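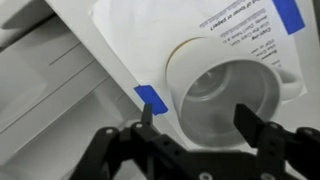

Inger Bergmann wants to know whether you have to be a coffee drinker to sign up, and says a mug that gets used for tea, soup or pens ought to count the same. It does. Any adult who uses a shared kitchen at work at least three days a week can take part.

Participants wanted: mugs in shared kitchens

Lasus is looking for 25 people for a study of how mugs are used, set down and put away in office break rooms. Sessions are held in the Nollport office, Room 836, Stunmont Building. Each session lasts 50 minutes and you only need to come once.

What you will do

You will be given a plain white mug with a thin gold-brown line at the base. You will carry it between a counter, a drawer unit and a small appliance, and put it down wherever you think it belongs. There is no correct place. After that we go through the same steps with two of your own mugs, so please bring them. Chipped ones are fine. Travel cups with lids are not part of this study.

The second half is a conversation about your kitchen at work. We will ask where clean mugs go, where dirty ones pile up, whether people stack them or leave them on their sides, and what happens to the ones that don't seem to belong to anyone. We also ask about notes and signs taped up in the kitchen and whether people read them.

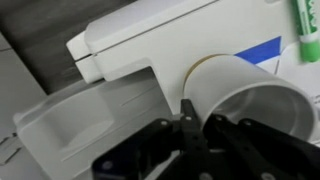
If you can, take a look at your own break room the day before you come and write down where the mugs are at the end of the afternoon. A few lines are enough. Please don't tidy up first.

Who can take part

You must be 18 or older and able to lift a full mug with one hand. Either hand is fine. We have enough people from offices with fewer than ten employees, so we are now looking for larger workplaces, warehouses, clinics and schools. You can't take part if you were in the April sessions.

Payment

You will receive $50 at the end of the session. Parking behind the building is free, and the number 200 bus stops across the street. We do not pay for travel time.

How to sign up

Call or stop by the Nollport front desk and ask for the Sombatkul kitchen study. Give your name, a phone number, the kind of place you work and whether mornings or afternoons suit you better. We will call back to set a time. If you need to cancel, let the desk know by noon the day before so we can offer the spot to the next person on the list.

Posted 2018-06-05. Sign-up stays open until all places are filled.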